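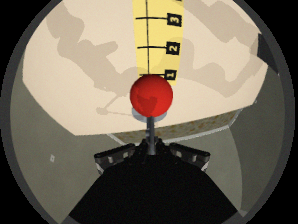 Last updated: October, just after tea

I've been pottering with the virtual version of the bench again, before I let the arm loose on anything in the Clundivbridge workshop. Fanni Erdős suggested a red ball perched on a little grey cup, with a numbered yellow strip running away from it up the table, and I'm very glad she did, as I can now read off how far a throw has gone (or hasn't!) without squinting at a log file. The tan map-like pattern on the tabletop stays, by the way, I've grown fond of it.

Next I want to slow the wrist down by 10 per cent and try 30 throws in a row. Torquil Moffat has promised me a proper post for the real one, so I'd better go and tidy a corner of the bench for it.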